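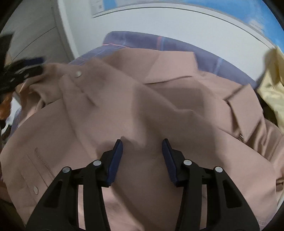 **Ticket: finger pad replacement and January order, hand-held grippers**
Status: open, waiting on quote
Opened: 22nd December

**Issue**
Pads on the shirt-folding pair are losing grip on smooth, closely woven cloth. Collars are fine. Plackets slip when one hand lifts and the other holds.

**Tried so far**
- Cleaned pads with a damp cloth. Better for one shift, then the same.
- Swapped left and right tools. The slip stayed with the pads.
- Fitted one set of Ustar pads from the spares drawer. No slip over 30 shirts.

**Cause**
Pad wear. The old set is well past 200 hours by the log sheet.

**What to buy**
Ustar sells pads in packs of 16 at $56 a pack. Parisi quoted less per pad but wants a minimum order of 200, and we would be storing them for years. Two Ustar packs should carry us to summer – please check that against the Wotadness job before ordering.

**Budget**
The pads fit under consumables. A spare gripper pair does not, so that needs its own line in the January plan. Omer site has asked for the same pair, and a joint order would save on freight.

**Update**
Ustar confirmed stock. Lead time is 16 days, so the order has to go in before the break. Still no freight price from them. Leaving this open until the quote arrives.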